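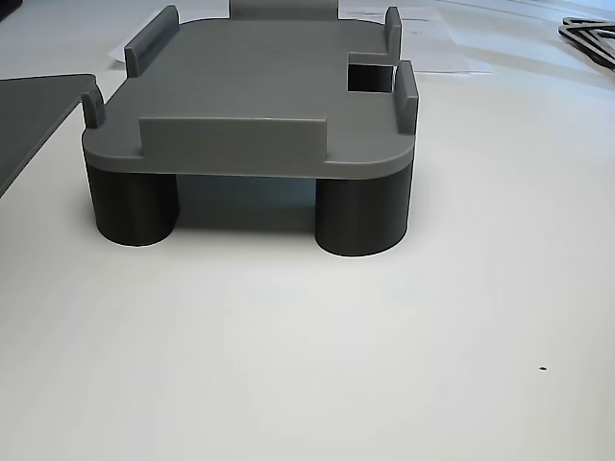
Brullus changes your desktop wallpaper once a day and otherwise leaves you alone. It has no account, no news feed, no weather, and no opinion about which browser you use. It sits in the tray and swaps a picture after midnight, or whenever you next open the lid.

It started as a shell script I wrote after my last wallpaper app added a shopping tab. The script is still in `legacy/`, for people who enjoy that sort of thing.

## Install

Grab the build for your system from the releases page and unpack it anywhere you have write access. Then:

```
brullus init
brullus start
```

`init` makes a config file and a picture folder. If you already have a folder called `Brullus` in your home directory, it will use that one, so I hope you didn't name a pet project after the same lake monster.

## Config

The file is `brullus.toml`. The defaults are fine for most people:

```
source = "rastudby"
change_at = "00:05"
keep = 200
min_width = 2000
captions = false
```

- `source` can be `rastudby`, `qureshi`, or a path to a folder of your own.
- `keep` is how many old wallpapers stay on disk before the oldest gets deleted. Set it to `0` to keep everything, and then don't write to me about your disk.
- `min_width` is in pixels. Anything narrower than 2,000 looked like soup on my monitor. Yours may be kinder.
- `captions` prints the title in the bottom right corner. Lenuța Rusu wrote this part and it is much better than the feature deserves. It even handles long German titles.

## Where the pictures come from

**Rastudby** is the main set: landscapes, rooftops, a great many boats. **Qureshi** is the smaller one, with 106 pictures, mostly patterns and plain textures for people who keep so many icons on the desktop that a landscape would be wasted on them.

Both sets are plain image files with a JSON index next to them. Each entry has a title, a credit, a license field, and a `mood` field that I added one evening and have regretted ever since. Please don't build anything on `mood`. Half the entries say "calm" and one says "Tuesday-ish but with ducks." 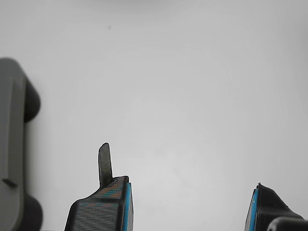 If you use more than one monitor, Brullus gives each of them the same picture unless you set `per_screen = true`. With that on, it picks a different one for each screen and tries not to put two boats side by side. It doesn't always manage.

## Known problems

- Some Linux desktops ignore the change until you log out. Running `brullus nudge` fixes it on most of them.
- `error 401` on startup means your Drakach mirror wants a token. Put it in `drakach_token` and restart. An expired token gives the same message, which I agree is unhelpful.
- Waking a laptop at exactly the change time can swap the picture twice. You lose a wallpaper you never saw.
- Very dark pictures make the caption hard to read. Lenuța has a patch for this – it's waiting on me to test it, and has been for a while.

## Removing it

`brullus stop`, then delete the folder. There is no exit survey.

## Contributing

Bug reports are welcome, with your system version and the last few lines of `brullus.log`. Pull requests too, if they're small. I won't merge a search bar, a lock screen quiz, or anything that needs the word "engagement" in its description.

New pictures for Rastudby go in through the `incoming/` folder with the credit and license filled in. I look through it in batches. The next batch is planned for November, and I have enough boats.

Last edited 11 October 2024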